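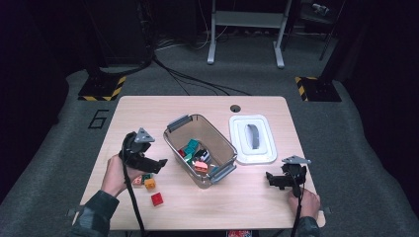
Altberg in October: two days at the print and editions fair

Reading time: 4 minutes

I had been meaning to get to the Altberg fair for years and kept missing it, usually by a fortnight, usually because I'd mixed it up with the drawing weekend. This time I booked the train in August, packed my good shoes and a roll of tissue paper, and got there just before ten in the morning with the queue already halfway down the ramp.

The fair takes over the old grain hall by the river. It is a lovely building to look at pictures in, long and high, with daylight coming down from the roof until late afternoon. There were 76 stands this year, mostly small publishers and print workshops, plus a handful of galleries who had left their paintings at home and brought only works on paper. The catalogue lists 1,083 works. I can't claim to have seen every one, but I gave it a good go!

I started at the far end, which I'd recommend to anybody. Everyone else stops at the first row and chats, so for the first half hour you have the back of the hall nearly to yourself. That is where I found Moteck, a lithography workshop with one of the bigger stands, and where I lost most of my morning. They had a set of nine harbour prints, all from the same stones, each in a different pair of inks. Seen one at a time they're handsome enough. Hung together in a grid they start to hum, and the third one along, a grey over a sort of dirty yellow, was the best thing I saw all weekend. It had sold before I arrived, of course.

Moteck also brought a small press and ran it twice a day. I watched the two o'clock session from the second row. You forget how much of printmaking is wiping, waiting and lifting a corner to check. When the sheet came off there was an actual gasp from the children at the front (and from me, a bit).

Kiss was the other name everyone kept passing on over coffee. It's a young publisher making artists' books in very short runs, and their table was three deep from opening to closing. I finally got to it on the second morning by turning up early and being slightly rude with my elbows. The books are small, most of them no bigger than a passport, sewn by hand with the thread left showing. My favourite was a concertina of woodcuts of the same garden wall in different weathers. You're allowed to handle everything, too -- clean hands, no gloves -- and after so many fairs where the books sit under glass this made me very happy.

Prices were kinder than I'd feared. Plenty of good things were under 300 euros, and several stands kept a browser of unframed proofs for much less. I came home with two: a tiny drypoint of a heron, slightly off centre on its sheet, and a screenprint that my hallway may not be ready for.

Upstairs, in the old sorting rooms, was the loan show. Calance is a private print collection that rarely lets anything travel, and the fair had managed to borrow a whole run of etched town views from it. The full set has 1,058 plates, and what hung at Altberg was only a sliver, but it was beautifully chosen. The rooms are dim and the labels are tiny, so take reading glasses. I went round twice. On the second lap I noticed that the same little dog turns up in the foreground of town after town, always facing left, and after that I couldn't look at anything else.

A few grumbles, as I'd like next year to be even better. The café ran out of everything except cake by one o'clock. The map in the catalogue shows the stands in last year's order, and I wasn't the only person walking in circles with it. The talks were in a curtained corner beside the wrapping desk, so the one I attended, on paper and how it ages, was accompanied throughout by the screech of packing tape. The speaker was wonderful all the same, and passed round a sheet of old rag paper that rattled like tin when you shook it.

Getting there is easy. The station is a quarter of an hour's walk along the river, flat all the way, and a two-day ticket costs hardly more than a single. If you can, stay over. By five on the first day the crowd thins, the dealers sit down at last, and they'll pull things out from under the tables and tell you all about them. I saw more in that last hour than I had in the three before it.

The drypoint is at the framer's now. I've asked for a plain oak moulding and a wide mount, and I'm still wondering about that grey and yellow harbour.

Related

Small presses worth a detour
How to look after works on paper at home
Lithographs, linocuts and screenprints: telling them apart
A weekend of open studios on the coast
Buying your first print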